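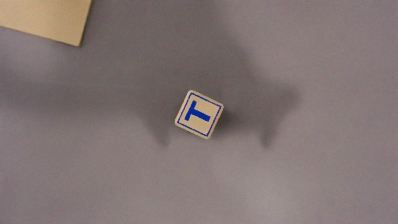 Listing Photos Are Not the Problem. Missing Fees Are.

I have been looking at condos for a year and have read more listings than I care to admit. Most complaints I hear from other buyers are about wide-angle photos and words like "cozy." I can live with both. A showing takes care of them in ten minutes. What a showing does not tell you is what the building will charge you every month, and too many listings leave that out.

Take a unit I saw in Kvam in September. Two bedrooms, new kitchen, a price at the low end for the area. The listing had a paragraph on the countertops and one line that said "HOA – call for details." I called. The monthly fee was $603. A unit at Lorkia with the same floor area was priced higher, with a much lower fee, and over the length of my loan it would have cost me less. No search filter would have shown me that. I had sorted by price, like everyone else.

Roald Dahlgren, who has sold property in Kvam for a long time, told me sellers ask him to leave the fee out. They worry that buyers will skip the listing. Some would, and I think they should be allowed to. A buyer who cannot pay the fee is not going to close, and in the meantime the seller has cleaned the place for a showing that was never going anywhere.

The usual answer is that fees change and the listing would go stale. Taxes change too, and those get printed. Put the current fee down with the month it was last confirmed.

Special assessments are worse. Nuria Villalobos bought at Zostard and got a bill for $3,626 toward the roof. The board had already voted on it before she made her offer. It was in the minutes, which she received late and read later. She says that part is her fault, and maybe some of it is. I still think a charge that has been voted on belongs next to the price.

Listing sites could fix most of this by making the fee a required field, the way square footage is on many of them. If the box is blank, the listing does not go up. Agents would grumble for a month and then fill in the box.

Until then, I ask for the fee and the last year of minutes before I agree to see anything.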